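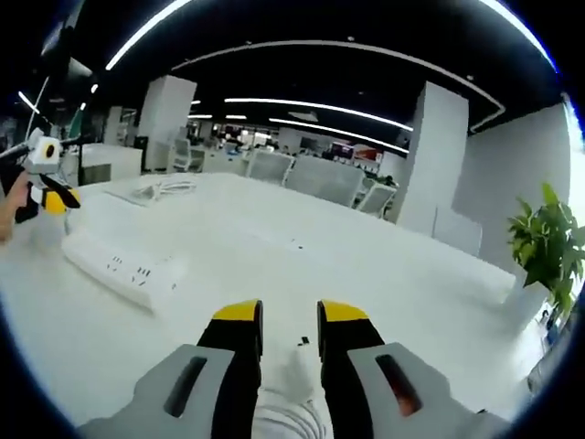
Desk cables, quick version

Power strip first. Put it where the plugs reach without pulling, then leave it alone. Mine moved every week and so did everything pluged into it.

Spare cable: loose coil, about as wide as your hand, one strap. Don't wind it tight around your fingers, it'll kink near the plug. A cable in use should lie flat, slack pushed to the back of the table.

Small black bits (caps, adapters, those rubber feet) vanish on a dark desk. Sort them on a white tabletop. Jar with a lid, label on the lid AND the side. I went through 64 odds and ends in August and kept 13.

White strips show dust. Unplug at the wall, dry brush over the sockets, wipe the top with a barely damp cloth. Let it dry before pluging back in. No spray, ever.

Don't run one strip off another. Heater goes straight in the wall.

Label both ends of anything longer than 5 feet. Masking tape is fine, pen not pencil.

Tip from Canan Kırmızıgül: strap goes on the cable, not in the drawer. Then you allways have it.

Drawer dividers next time.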